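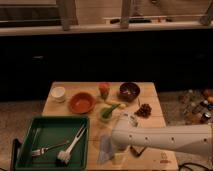 The little square table, crowded as ever. Green tray up front with the fork and the white brush, bowls along the back, pine cone over on the right.

Welcome to the July page! I've wanted to put up something about our tabletop collection for ages, and this month I finally sat down and did it. These are the everyday bits and pieces that live in the activity room at Meireles - bowls, cups, pretend food, things from the woods - and I love every one of them, even the ones with chips. The whole collection runs to 200 pieces now, and Vira Ivanyshyn keeps the list, which is very much neater than the shelves.

Only one photo on the page so far, so the lines that follow are all about the same table. More to come once Marichka Pavliuk has gone through the Usutby pictures.

The bowls
I'm so fond of the terracotta-orange one, wide and shallow, with the rim a touch lighter than the inside. It sits beautifully next to the small white cup with the cream interior. The dark brown bowl is at the back corner with a few pale bits in it. Gleice Figueiredo would happily have a shelf of nothing but bowls, and I would help her fill it!

The tray
Green, rectangular, raised sides. We use trays for sorting games, and a fork beside a brush is a great pair to start with (kitchen or cleaning? both?). You'd be surprised how long a table of five-year-olds can argue that one.

The small stuff
My favorite corner of any table. There's a red piece with a green top that could pass for a strawberry or a tomato, and I've heard strong cases made for each. In front of it is something long and pale yellow, and then the small green cup with a green piece poking out at an angle. All that green together makes me very happy.

The pine cone
Pine cones come home from the Vastitmont walk in coat pockets every year - Nevzat Coşkun once carried back 58 in a hat. They're wonderful to handle and cost nothing, and they look right at home on light wood.

If you have small bowls or odd cups to pass along, the box by the door is open Saturday mornings. Ask for Emerson Rezende. Green is especially welcome!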